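# Recogida de demostraciones con pinza de mano

La **recogida de demostraciones con pinza de mano** es un método para reunir ejemplos con los que entrenar un sistema de aprendizaje en tareas de manipulación. Una persona ejecuta la tarea con una pinza en cada mano y el sistema aprende después de esas grabaciones. No hace falta teleoperar un brazo robótico durante la toma.

## Vista desde la pinza

La cámara montada en la pinza registra los dos dedos y la parte de la mesa que queda delante. En los desplazamientos rápidos la imagen pierde nitidez, sobre todo en los objetos, mientras que los dedos se mantienen más definidos.

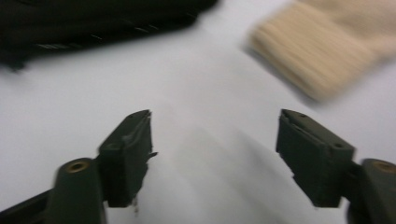
*Dedos abiertos sobre una superficie blanca, vistos desde la propia pinza.*

El desgaste de las almohadillas se anota en la ficha de cada sesión — un borde deshilachado cambia el agarre sobre tejidos finos. En el protocolo Kirnby, las almohadillas se revisan cada 19 episodios.

## Tareas con guantes

Las prendas pequeñas son un caso habitual, por ser deformables y cambiar de forma en cada intento. El montaje típico reúne guantes de distinto material y una cesta de plástico sobre un tablero de espuma sujeto a la mesa.

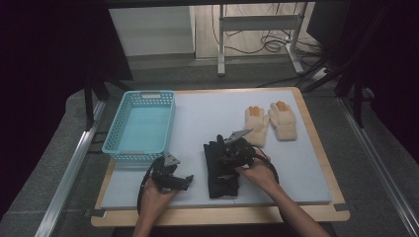
**Parveen Bhattacharjee**
Redactora técnica, Comholm

Cada episodio empieza con la cesta vacía. La posición de los guantes se varía entre tomas, y se descartan los episodios en los que una mano tapa por completo la prenda en la vista superior. Kirnby fija un mínimo de 8 operadores por tarea.

## Véase también

- Aprendizaje por imitación
- Manipulación de objetos deformables
- Teleoperación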